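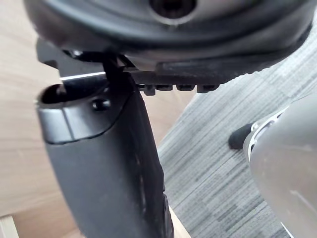
Open day at Mevham, notes from the manipulation bay (thread)

1/ Spent Friday afternoon at the Mevham open day. Three bays were open to visitors. I stayed in one of them for most of it, so this is a thread on grippers and not a tour.

2/ Wrist camera view first. Black finger coming down off a bracket, scuffs along the middle of the finger, gray cylinder with a short black knob off to the right. Wooden floor on one side, striped carpet on the other. This is the view the operator gets on the monitor, and the view the policy gets too.

3/ Look at how much of that view is the arm's own hardware. The upper part is nearly all black housing. Abundio Pacheco, who ran the bay, treats this as a fixed cost: the mount stays where it is, the model learns to ignore the constant part. They tried cropping it out in October and went back to the full view after a week.

4/ Demo format: visitor picks a start pose from a printed sheet, arm runs the approach, closes, lifts, holds, sets down. No resets by hand unless the object tips over. 37 runs while I was standing there. I kept a tally on the back of the program.

5/ My tally: 35 clean, 2 not. One of the two was a slip during the lift. The other stopped short of the object and timed out. Both were left on the log, which was on a second screen facing the public. Good practice, more places should do it.

6/ The timeout was the more interesting one. Start pose was far over on one side, so the approach crossed from wood to carpet late. Pacheco's guess is that the depth estimate shifts when the background texture changes near the end of the move. He called it a guess and had no plot to back it up.

7/ Asked about training data. 1159 teleoperated episodes for this skill, of which 188 have a floor transition somewhere in the approach. Those were added later, after the first version did well on one surface and badly on two.

8/ Teleop station was open for visitors at the other end of the bay. Leader arm, foot pedal for the clutch, one monitor. I had four tries and got the object up on the third. Latency is fine. What's hard is judging distance along the finger with a single view.

9/ Small trick from the operators: use the finger's shadowed edge as a reference line and bring the object to it, instead of trying to watch the tip. The tip sits outside the view anyway. My fourth try was a lot faster after that.

10/ Controller is the Rulmont unit, second revision. Force threshold on close is set per object class from a config file, no adaptation during the grasp. Someone in the crowd asked about tactile sensing. Answer was that it's on the list and has no date.

11/ Ruairi Cairns gave the short talk at 3. Mostly maintenance, which suited me. Fingers get swapped on a schedule, screws get a torque check every morning, and the camera calibration is redone after any contact hard enough to trip the stop. He had the paper log with him and passed it around.

12/ His one strong opinion: keep worn fingers in the training set. If every episode has a brand new finger in view, the first scratch is a new input. I'd like to see numbers on that. He said there will be some in the writeup.

13/ Complaints: the bay had one power outlet for visitors, the printed sheet had poses 6 and 7 swapped, and the talk could have used a microphone. The Dreßler bay next door ran a compressor through the first half of it.

14/ Skipped the Nendby palletizing demo, the line was too long. If anyone here got in, I'd like to know what cycle time they were showing and if it was with mixed boxes.

15/ Correction to 10/ - the threshold is per object class AND per finger set. Pacheco mentioned it when I was leaving and I left it out of my notes.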